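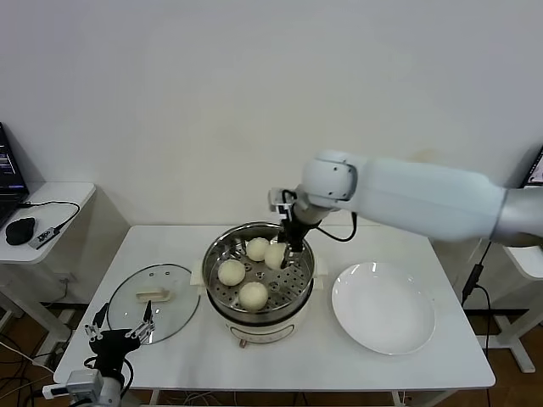

4 min read

Drutora 2000 roll-out grappling mat

Smooth-top vinyl over closed cell foam, comes in rolls. For garages, spare rooms, small clubs and anyone who has to pack up after class. Back in stock as of February, charcoal and navy only. Green is gone and it isn't coming back, please stop emailing Bereket about green.

What it is

A roll is 200 cm wide. Standard length is 1060 cm, which covers most one-car garages the long way with a bit to trim. Shorter cuts on request, same price per foot, no cutting fee. Longer than that we don't do - the roll gets too heavy for two people and the freight company starts charging like it's a piano.

Top is a light tatami texture. Enough grip for stand-up, won't take the skin off your feet. Your knees will know about it the first week if you're coming from old smooth puzzle mats. Gi or no-gi both fine.

Underside is bare foam. Sits flat on concrete, sealed wood, and low gym carpet. Don't lay it on deep carpet, it walks.

Thickness

One thickness in this model. Good for ground work, drilling, light takedowns, kids classes. If your room does a lot of judo throws put it over a sprung floor or a second layer, or look at the Zeng folding panels instead. They're stiffer and they stack. Adalberto runs a throws class on two layers of the 2000 and likes it, but he has a wood subfloor under there so that's not the same as bare slab.

Joining rolls

Rolls butt up edge to edge. Seam gets taped on top with the clear Vemitz mat tape (sold seperately, one tape does two full seams). Tape on a clean dry surface. Pull it tight, press from the middle out. Change it when the edges lift, usually every couple of months in a busy room.

There's a hook strip version too, for people who roll up every night. Ask for it when you order, can't be added later. The strip goes on the long side only.

First day

Unroll it and leave it. Ends will curl. Flip them under or put something heavy on them overnight. Smell is normal and goes off in a few days with a window open. Push the seams together AFTER it has relaxed, not before, otherwise you'll be doing it twice. Trim with a sharp utility knife from the foam side, straight edge, several light passes.

Leave a finger width at the walls. It moves a little in summer. 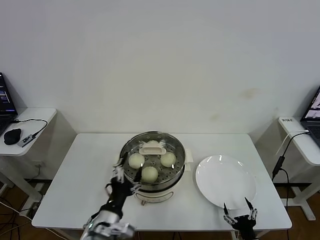 Four buns, one steamer.

Cleaning

Mop after every session. Mild disinfectant, diluted how the bottle says, wiped down again with plain water. No bleach straight on the vinyl. No steam mops. No solvent, no citrus degreaser - the citrus stuff makes it tacky and that doesn't wash out. Let it dry flat before rolling.

Blood, clean it right away, then do the whole panel.

Shoes off. Wrestling shoes OK if they never go outside. Chairs with thin metal legs will leave dents and some of those dents stay.

Storage

Roll it vinyl side out, around the core it came on. Keep the core! People throw it away and then fold the mat and then call us about the crease. Store it lying down or standing, either is fine, just nothing on top. Straps included, two per roll.

Who's using it

Prerkomside club has had theirs down for three winters, Abimbola Obi's kids program plus open mat in the evenings. Couple of scuffs by the door, tape changed a bunch of times, foam still comes back. Živko Hoxha has one in his garage next to a chest freezer and trains at 6 am, and he wrote us a long letter about the texture being too grippy for his liking when sweeping from half guard. Fair enough. It does loosen up with use.

What you get

One roll, cardboard core, two straps, a small patch of spare vinyl for repairs. Glue for the patch is not included, any flexible vinyl glue works.

Shipping

Curbside only. Driver will not carry it in. Have a second person there, or a furniture dolly. Tell us if you have stairs, a narrow gate or a shared driveway and we'll put it on the paperwork. Order before noon and it leaves the next working day, cut lengths take a couple days more.

Open the wrap and look at it while the driver is still there. Note any damage on the slip before you sign. We can fix most things if it's written down.

Returns

30 days, unused, still on the core, you pay the freight back. Cut lengths can't be returned. Color samples are free so get one first if your matching an existing floor. Charcoal varies a touch between batches - order all the rolls for one room together.

Warranty

Two years on splits and foam collapse in normal use. Doesn't cover knives, pets, heaters or sun fading.

Questions on sizing, send a sketch of the room with measurements to Reginald Dunleavy at the sales desk. Phone photo of a napkin is fine, he's had worse.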